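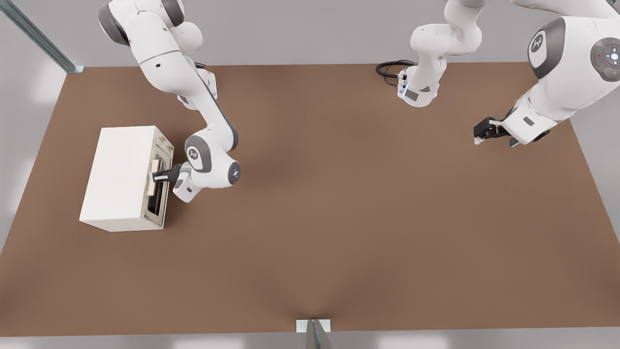
*Simulated two-arm cell, with the left gripper closed on the handle of the appliance.*

**Iturra Disputes Trinach's Account of Grip Fault, Asks for Full Logs**

November 23, 2020 – Iturra, an independent testing group, said today that it will not sign off on Trinach's two-arm kitchen controller, Cornurum, until the company releases complete logs for a fault it describes as closed.

Trinach reported 121 successes in 147 simulated runs and put most of the remaining runs down to "operator settings." Iturra's reviewers repeated the work and found a different problem. The controller can record a completed grasp while its fingers are still apart. In the worst case the wrong status stood for 680 milliseconds, long enough for the second arm to be cleared to move.

"We were told in February that this was fixed," said Estela Carrasco, who led the review. "Then we were told it had never been a fault. I would like to know which it is."

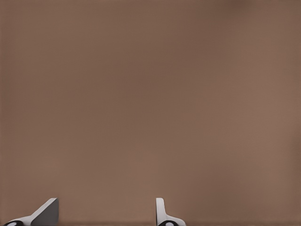 Grasp status in Cornurum comes from the motor command, with no check on finger position. Iturra considers that a poor basis for a safety interlock. A wrist-level view of an open gripper, two pale fingers with only brown surface between them, is easy enough for a person to read. The software should be held to the same standard before it tells another arm that the way is clear.

Trinach has offered a patch that adds an 80-millisecond delay. Iturra has tested it and is not persuaded. The delay made the error less frequent in the simulator, but the status signal still comes from the same place.

"A pause is a pause," said Dinesh Thakur, controls reviewer at Iturra. "I asked what it was measuring during those 80 milliseconds and did not get an answer."

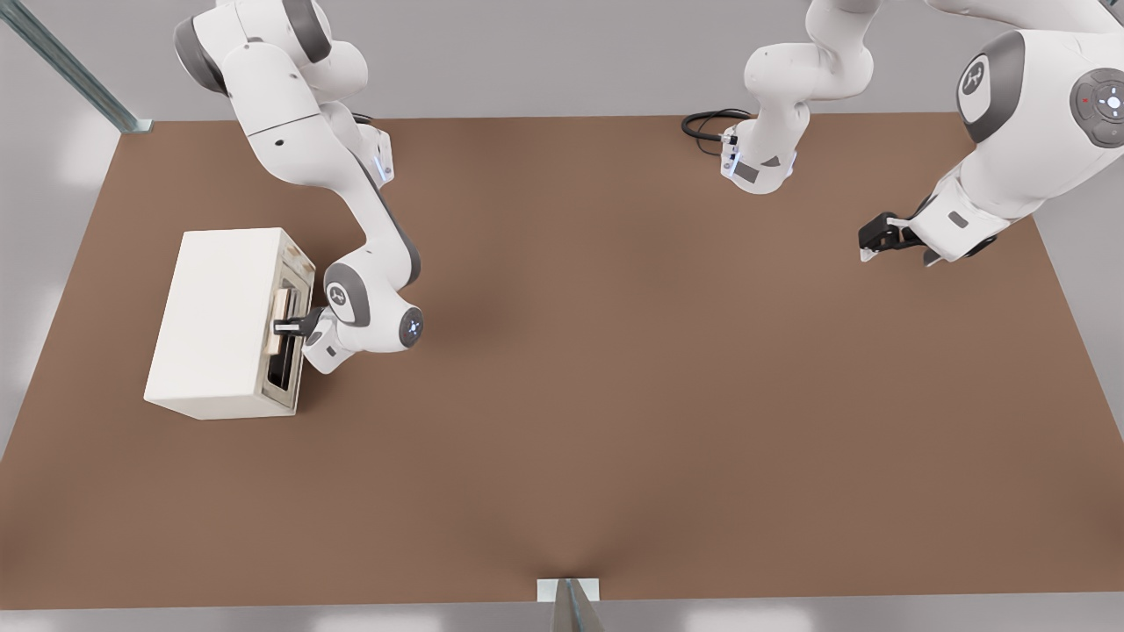

*Left gripper at the open end of the appliance; the second arm's gripper is held over the right side of the table.*

All of the runs took place in simulation, and Iturra has no report of an injury. It advises sites piloting Cornurum to keep people outside the reach of both arms and to turn off automatic handover between them.

Iturra has asked for the raw logs, the patch source and the test settings used for the 147 runs.

Press contact: Wai-kit Hsu, Iturra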